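Collecting demonstrations at Irkine: frequently asked questions

Last updated May 2025

What counts as one example?

One example is a single attempt at a task, from the moment you press the start pedal to the moment you press it again. If you drop something and recover, keep going and save it. If you stop halfway and walk off, delete it.

How long is a shift?

Two hours at the arms, then a break. Most operators record 50 examples in a shift once they know the task. New operators record fewer and that's fine.

Do I need to know how to program?

No. You move the leader arms by hand and the table arms follow. Jeanie Imrie runs the training session, and you'll practice on the Stosstead bench before anything you record is kept.

Why do the objects keep moving to new spots?

The policy has to work when things aren't where it last saw them. Check the layout card before every example and set the cups and bottles as it shows. Small differences from the card are welcome — don't measure.

What is the blue tape for?

It marks the corners of the area the camera is calibrated to. Please don't peel it off when wiping the table. If a piece comes loose, tell Ankit Nautiyal before you record again.

Should I use both arms every time?

Only if the card says so. In single-arm tasks, park the other arm at its own side with the gripper open and leave it alone. An idle arm that drifts gets recorded as if you meant it.

How fast should I move?

At a steady pace, a little slower than you would with your own hands. Long pauses in midair are the most common reason Skye Moncrieff sends an example back.

Can I open the bottles?

No. Caps stay on for every task in the current set. Pouring starts in June and will have its own page.

How many examples does a task need?

The target is 800 per task. We train a first version well before that and look at where it fails, so the cards may change partway through.

Who do I ask about a rejected example?

Write to Skye with the example number. Rejected examples stay on the Pandico server for 68 days, so there is time to look at them together.
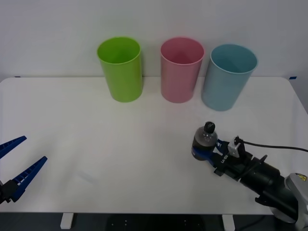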